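The Fetside 500 is a small two-door car that was made by Skilumach from 2727 parts, most of them supplied by Divix. It was sold in one body style with 3 trim levels, and all of them had front-wheel drive and a manual gearbox.

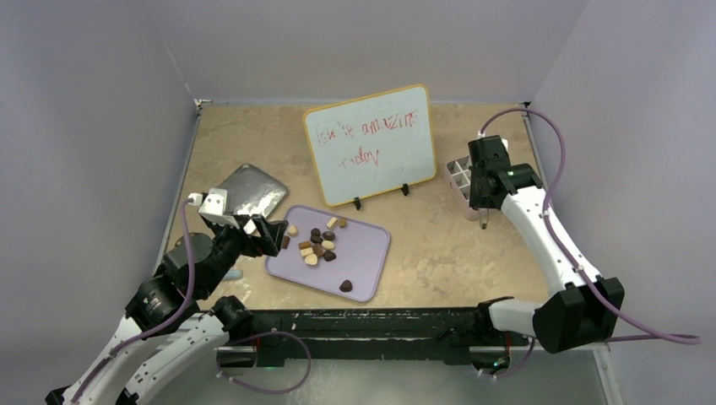
Small whiteboard with red handwriting on a tan work table

The model was shown first in December and replaced the Chu, a van-based car with the same wheelbase. Compared with it, the Fetside had a lower roof and a wider rear track - the engine stayed the same. Buyers could order a grey or dark blue colour. Production ended after 2 years.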